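The Bamboo Cabinet

When Noura Karam's aunt moved to the coast, she left behind a bamboo cabinet, a box of mismatched forks and a note on the kitchen counter that said, in its entirety, "Take what you like, the rest goes Saturday." Noura read it twice, the way you read a note from someone who has never in her life written you a long one, and then she walked down the hall in her socks to see what she liked.

She liked the cabinet. She had always liked it. As a little girl she used to sit on the floor beside it with her cheek against the slats, talking to whoever was on the other side, and since her aunt lived alone, the other side was usually the curtain. It had seemed enormous then. Now it came up to her ribs, and she could see right over the curved top, and it made her feel tall and a bit sorry at the same time.

Jelle Willems from the second floor came up to help her carry it. He was a patient man with a bad shoulder, and he wouldn't hear a word about the shoulder, so they took the stairs slowly and stopped on every landing to admire the wallpaper. There are 41 steps in that building. Jelle knew this because he had once carried a piano stool down them for a bet, and he told her the whole story of the piano stool between the fourth floor and the third, and the part about the bet between the third and the second, and by the time they got to the street it had started to rain in that fine, undecided way it does in February.

"We could wait," said Jelle.

"We could," said Noura, and they put his raincoat over the top and went anyway, because her place was only around the corner, and because neither of them is any good at waiting.

It stood in her hallway for five days with nothing in it. She'd pass it with her tea and think, well, what goes in you? Her aunt had kept thread in it, and birthday candles, and letters from a man named Metwally whom the family was not supposed to ask about. Noura had no thread and no Metwally. What she did have was a bathroom with one narrow ledge, where every bottle she owned lived in fear of the sink, and a pile of books beside the bed that she'd been meaning to get to since she moved in.

So on Saturday morning she turned on the radio and simply began. The bottles first, then the little lidded jar on its saucer, which she had carried through three apartments wrapped in a sweater. The blue towel she rolled, unrolled, folded, and rolled again. The books went in last, over on the right, and the white one leaned, and she let it lean. It was the one on putting things off, and she felt it had earned a rest.
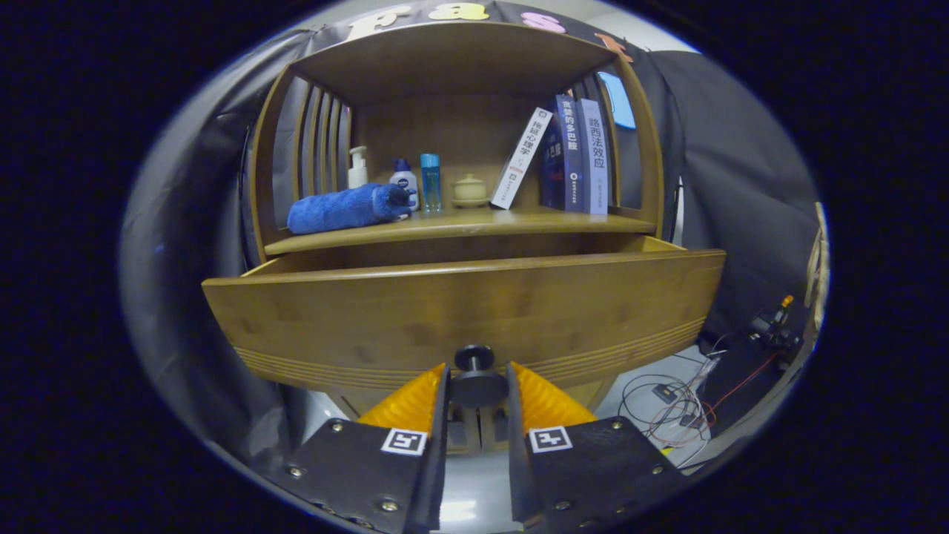

The cabinet on Saturday, with the drawer open.

The drawer was another matter. It had come down the stairs shut and stayed shut all week, and she'd been a little shy of it, if you can be shy of a drawer. She had tugged at the round black knob once on the Tuesday, not very hard, and told herself it was stuck. Now she took hold of it properly and it came out as sweetly as you please.

At the very back, pushed into the corner, was an envelope with her name on it in her aunt's square handwriting. Inside was a photograph of a small girl on a floor, her face squashed up against a row of wooden bars, deep in conversation. On the back it said, "You told the curtain all your secrets. I was behind it most of the time. I never repeated a single one."

Noura laughed so loudly that the radio seemed to pause for her. Then she sat down on the hallway floor, right there, and read it over again, and after a while she telephoned the coast. It rang for a long time. Her aunt never did hurry for a telephone.

"You opened the drawer," said her aunt, without any hello.

"It took me all week."

"Took me longer than that to put it in there," said her aunt. "Now tell me, is Jelle's shoulder any better? And did he tell you about the piano stool?"

Noura leaned back against the slats, stretched out her legs, and told her everything from the top of the stairs.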